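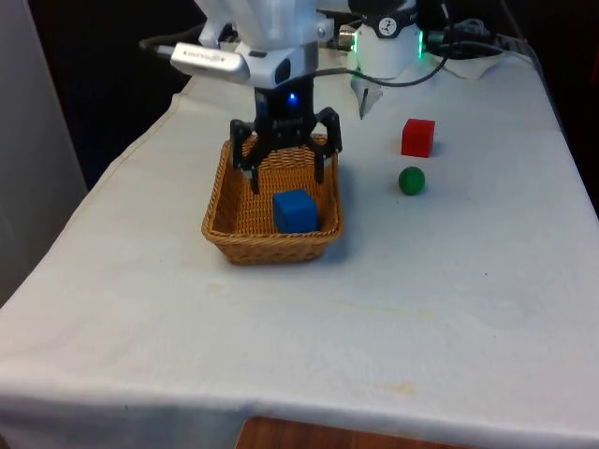
Can you walk from Pallance to Plevorel in one day? It can be done in one day if you start before seven and the road over the top is clear of snow.

10 May 2019

Up at 5:30. Slept all right, apart from a truck that idled under the window for a while. Breakfast at the guesthouse doesn't start until eight, so the night before I had asked for bread and cheese to be left out, and it was there under a plate. Drank two glasses of water, filled both bottles, and paid what I owed by leaving the money in the envelope on the desk. Out the door at 6:20.

The first hour out of Pallance is all road. There is a shoulder for most of it, then a stretch past the gravel yard where there isn't, and I walked on the left and stepped into the weeds whenever a car came. The trail starts behind the water tank. The sign has been turned the wrong way and points into a field. I lost ten minutes to that in October and did not lose them again.

From the tank it goes up through beech woods. The path was muddy but not bad. Leaves are fully out at the bottom and only half out higher up, and by the time I got to the second bridge the buds were still closed. Heard woodpeckers the whole way. One fox, or the back end of one. I had on the new socks and the old boots. The left heel started to rub before eight o'clock, so I sat on the bridge and taped it, which I should have done in the room.

The old wall marks where the woods stop, and there is a stone with 1,514 painted on it. That's feet. The paint is new. I ate half the bread there and changed my shirt. It was cold out of the trees and I put the jacket on for the first time, took it off on the steep part, and put it on again at the top. This is how I have spent most of this trip.

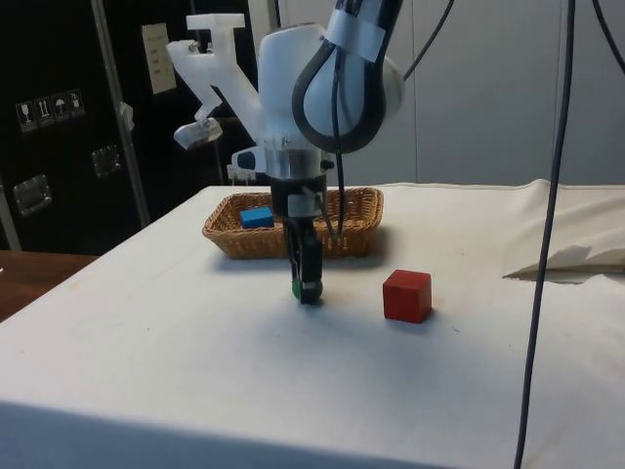 Small green piece above the white cloth.

The pass is called Mirani and it is not much of a pass, more of a long flat place with a cattle grid and a shelter. The map gives it as 2,010 feet. In October I couldn't see anything from up there. Today I could see the lake, the dam, the road on the far side, and what I think was the church at Grillier, although it might have been a silo. There was old snow in the ditch on the north side, gray and full of twigs. Nothing on the path itself.

Sat in the shelter out of the wind from 10:40 to a little after eleven. The bench has been repaired. There is a notebook in a tin box where people write their names and where they are headed. I turned back to last fall to look for my own entry and the pages had gotten damp and stuck together, so I let it be. Wrote today's underneath a family with three kids who had come up from the other side. Their entry said there were dogs at the first farm going down, and I was glad to have read it.

There were dogs. Two of them, loud, both behind a fence. The path goes right along the fence for the length of the farm. I kept the stick in my hand and didn't look at them, and they lost interest at the corner.

The way down is harder than the way up. It's loose stone for a long time and my knees were sore by the end of it. I have been thinking I should get poles. I have been thinking that since the first week and have now walked past two shops that sell them. The price put me off in the first one, and the second was closed for lunch. If there is a third I will buy them.

Grillier at 1:15. It has one street, a pump, a bakery, and a bus stop with a timetable that stops at the end of April. I got a meat pie and an apple turnover and ate both on the steps of the church – it was the church I had seen, I'm fairly sure, as there are no silos. The woman in the bakery asked where I had walked from, and when I said Pallance she said her father used to do it with a calf. I asked her whether the lake path was open. She said it was open but the lower part was under water at the landing, and to take the upper track after the boathouse.

So I took the upper track. It adds a bit of climbing and you don't see the water for the first half. After that it comes out above the lake and stays there, and this was the best hour of the day. Flat, dry, sun from the side. No wind at all by then. A man was fishing from a rowboat, and I watched him for as long as I could see him and he didn't catch anything. Found a good glove on a fence post and left it there. 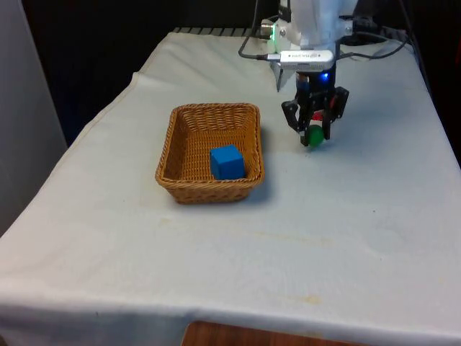 Wicker basket with the blue cube inside.

Got to Plevorel at 4:50. Total for the day was nearly 16 miles, going by the map and a piece of string. That is more than I had planned to do at this stage, and I felt it on the last bit through the campground, where they have laid fresh gravel.

The room is over the hardware store. Clean, small, the bed is too soft. Shower down the hall with plenty of hot water. Washed the socks and both shirts in the sink and hung them over the radiator, which is off, so I don't expect much. The heel has a blister the size of a dime. I drained it and put a clean dressing on.

Supper was soup, then trout, then a pudding I didn't finish. Cost more than I wanted to spend but I had saved on lunch. A few people at the next table were talking about the water level and whether the landing would be usable by June. They seemed to think it wouldn't be.

Called home at eight. All fine there. The lawn mower won't start and I said to try cleaning the plug.

Tomorrow is a short day on the east shore. The forecast pinned up by the stairs says rain from noon, so I would like to be off by seven again. Need to buy: tape, bread, a pencil. Left the good pencil in the tin box up at the pass.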